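From: Brodside allotments, plot 51
To: Brodside growers list
Date: 9/15/18
Subject: Re: Saving bean and tomato seed, and how to keep it sorted

Good morning to all,

I answer the message from last week under the quoted part. I am sorry that I am slow. The evenings have gone to the tomatoes, which all decided to be ripe together.

> I grew two kinds of climbing bean this summer, the Chambi and the
> one with purple pods that came from the spring swap. I would like
> to keep seed from both, but they grew on the same frame. Will they
> be mixed next year? And when do I pick the pods? Last year I took
> them when they were yellow, and in the jar I found gray fur by
> Christmas. Also, does anybody really ferment tomato seed, or can I
> just wipe it on a paper towel as my mother did?

First the beans. Climbing beans of the common type mostly pollinate themselves before the flower is open, so two kinds on one frame will usually come true. A bumblebee can still make you a surprise now and then. If you mean runner beans, the big ones with red flowers, it is a different story, and there you must keep the kinds far apart or grow only one. I know the Chambi only from our own list, and I have always treated it as a common bean.

For the picking: yellow is too early. I leave the pods on the plant until they are brown like paper and I can hear the beans inside when I shake them. If a week of rain is coming, I pull the whole plant and hang it upside down in the shed. After shelling I leave the beans in an open dish for two more weeks. Then I try to bite one, or press it with a fingernail. If there is any mark, they go back in the dish. Your gray fur came, I think, from closing the jar too soon.

Keep seed from your best plants and do not eat from those plants at all. I made this mistake in my first years. We ate the early, straight, beautiful pods and I saved the crooked ones from the end of August, and of course I was selecting for late and crooked.

Now the tomatoes. Your mother was not wrong. Wiped on paper they will grow, and you can even plant the paper. I do ferment, for the reason that some diseases sit on the seed coat and the jelly around the seed slows the sprouting. Squeeze the seeds into a glass with a little water, put it where no one has to smell it, and stir it every day. It needs up to 5 days, less when it is warm. When there is a skin of mold on top, add water, pour off what floats, and rinse in a sieve. Dry them on a plate, never on paper, or you will be scraping until winter.

Please do not save from hybrid tomatoes and then bring the seed to the swap under the same name. Clinolau on the packet table last year was at least three different things, and I had one of them on my plot with fruit like a small pumpkin.

About sorting. Small lots get mixed in the hour when you are cleaning them, much more than in the field. I work with one kind at a time, and the label goes in the dish with the seed. Any shallow tray with low walls between the parts is good for this, a dark one best of all for pale seed.
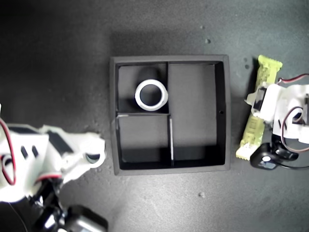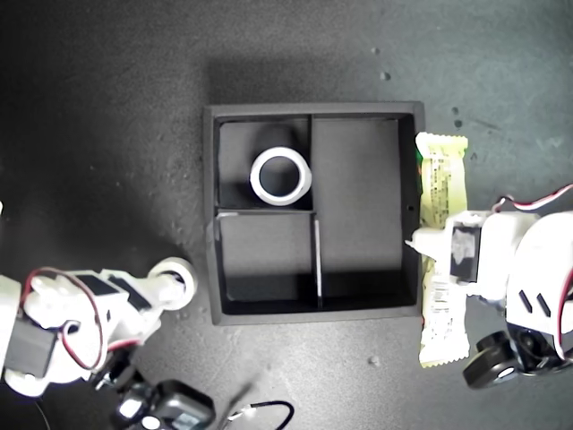

Three compartments in each, and the tall one is on the right.

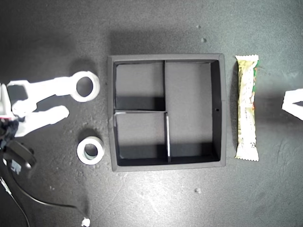
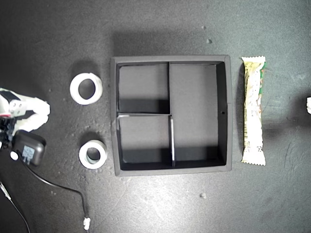 On labels, one reply to the list already said that pencil is better than any pen, and that the year matters more than the name, as a bean can be recognized by eye but its age cannot. I agree with the pencil. With the second part I agree only for beans. Lettuce seed all looks the same to me, and so do all the cabbages.

For storing I use paper envelopes inside a jar with a tight lid, in the coldest room of the house. Some put a spoon of dry rice at the bottom, baked first in the oven and cooled. Beans and tomatoes keep several years in this way. Onion and parsnip I would not trust after one winter - buy them fresh, or sow very thick.

If you want to test old seed, take ten, roll them in a damp kitchen towel, and put them in a bag on top of the refrigerator. Look after a week. When fewer than half have sprouted, I sow double or throw them out, depending on how hard it is to find the kind again.

I have too many seeds of the Plellik squash and can bring them to the next swap. It was the only squash on my plot, but there were others on the plots around it, so please take it only if you like to gamble. In exchange I am looking for a short dill that does not fall over.

With good wishes from plot 51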